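工会办公室的那盏灯，还是应该留着

我在工会里待得久了，朋友们聚会时总爱问我同一个问题：现在什么都能在手机上办，你们那间办公室还开着做什么？每次我都想认真回答，可是饭桌上的人没有耐心听一个老会员讲上半个钟头，菜还没上齐，话题就转到别处去了。所以我想借这个地方，慢慢把话说完，请各位泡杯茶，多担待我的啰嗦。

先说说事情的由来。我们分会在Tatville，会员731人，大半在Dreltberg的仓库和包装车间上班，另外一些人散在几家小厂里，最小的那家只有9名会员。二月里，地区理事会发下来一份讨论稿，建议把各分会的办公室合并，日常咨询改走网上平台，会费、申诉、培训报名，统统在一个页面里完成。讨论稿写得很客气，账也算得清楚，房租、水电、取暖，一项一项列在那里，看得出起草的人花了心思，我没有半点责怪他们的意思。年轻同事里赞成的不少，他们的理由我也都听得进去：上夜班的人白天要睡觉，谁有力气坐公交车穿过半个城，来填一张表呢？

这话说得对。网上平台我举双手赞成，早该有了。我自己学会在手机上交会费以后，还得意了好一阵子，逢人便要演示一遍。可是把平台建起来是一回事，把门锁上是另一回事，这两件事被写进了同一份讨论稿，大家表决时就很容易当成一件事来办。

我想讲讲Heikki Heinonen。他是我进工会时的老书记，个子高，说话慢，冬天总穿一件袖口磨得发亮的毛衣。那时候办公室在Väisänen面包房的楼上，下午四点以后满屋子都是黑麦面包的味道，来办事的人多半先在楼下买一只，夹在胳膊底下上楼来。Heikki有个习惯，不管谁进门，他都不先问有什么事，他先倒咖啡。咖啡煮得实在不怎么样，又苦又淡（我到现在也不明白一杯咖啡怎么能同时做到这两样），可是一杯喝下去，人就坐稳了，肩膀也松了。

有一回，一位在包装线上干活的大姐来问假期怎么折算。问题很简单，翻一翻集体合同，几分钟就答完了。她道了谢，却没有站起来，拿手指头在杯沿上转圈。Heikki也不催，又给她添了一点。过了好一会儿，她才说起手腕，说夜里疼得睡不着，说班长劝她别声张，免得换岗的时候少算津贴。后来我们去查，同一条线上有同样毛病的竟有12个人，没有一个报过工伤。那次谈判拖了大半年，最后争来了轮岗和带薪的检查时间。这件事写在年报里只有短短几行，可我每次读到，想起来的都是那只转来转去的杯子。

我常常琢磨，换成今天的网页，她会怎么样。她会点开“假期”那一栏，读到一段写得很清楚的说明，然后关掉页面，去上夜班。平台没有做错任何事，它把她问的问题答得又快又好。她没有问出口的那一个，就留在她自己手腕里了。 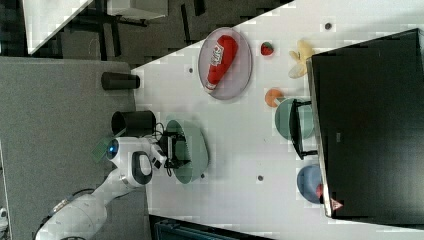 当然，也有人对我说，老办公室的好处都是我这样的人在回忆里添上去的。这个批评我接受一半。那间屋子冬天漏风，电话常常占线，Heikki的字又写得像蚂蚁搬家，有些案子就是因为卷宗找不到才拖下来的。还有不少会员从来没有上过楼，他们觉得那里是几个老熟人喝咖啡的地方，推门进去不知道该坐在哪里。尤其是刚来的外国工友和年轻的女同事，好几位后来亲口告诉我，她们在楼梯口站了一会儿，又转身走了。我听了心里很不好受，因为我那时多半就坐在屋里，和别人聊着天。所以我说留着办公室，并不打算原样留着那间办公室。

要怎么改呢？我有几个想法，不见得都行得通，写出来请大家挑毛病。

开放的时间要跟着班次走。早九晚四是给坐办公室的人定的，我们的会员清晨六点下夜班，那时候哪怕只开一个钟头，也比白天开足一整天来得有用。每周换两三次时间也不要紧，提前在车间门口贴出来就行。

值班的人也不要总是我们这几张老面孔。去年秋天，Orkolance车间的几位年轻会员来帮忙接过一阵子咨询，他们会说会员家里说的话，听得懂会员开的玩笑，来的人明显多了起来。那一季登记的来访有318人次，我翻看登记本，许多名字是头一回见到。那阵子我坐在旁边，主要的工作是煮咖啡。（比Heikki煮得好，这一点我敢保证。）

至于钱，我知道钱是绕不过去的。讨论稿里的房租数字并不假，可是房子未必非得这么大。两间屋改成一间，和别的行业工会合用，甚至向图书馆借一个角落，都是可以商量的。一盏灯，一张桌子，几把椅子，一个愿意听人把话说完的人，这样的开销，我们那么多人的会费应该还负担得起。省下来的钱，正好拿去把平台做得好用一些，字号放大一些，多配几种语言，我的老花眼会第一个表示感谢。

还有一层意思，我不大知道怎么说才不显得老派。工会最早就是从一间屋子开始的，几个下了工的人凑在一处，门关上，才发现各人受的委屈原来差不多。一个人在屏幕前读自己的工资单，看到的是自己的难处；旁边坐着另一个人，也摊开一张工资单，两张纸并排一放，事情就变了样。我们谈判桌上的许多条款，起头都是这样一句话：“咦，你也是吗？”这句话在网上也说得出来，我女儿就常笑我不懂她们的群聊有多热闹。我信她。只是在我们车间，手机上班时要锁在柜子里，下了班大家累得眼皮打架，真正有闲心在群里多说几句的，总是那么几位。

下个月分会要讨论这份稿子，我会去，也会举手发言，而且大概又会超时，先在这里向主持会议的同事赔个不是。我希望表决的时候，能把平台和办公室拆成两项，一项一项地投。平台那一项我投赞成。办公室那一项，我请各位投票以前，先想想自己第一次走进工会的那一天，是谁给您开的门，您本来想问什么，后来又说起了什么。想好了，怎么投都行，投完了欢迎上楼来坐坐，咖啡我来煮。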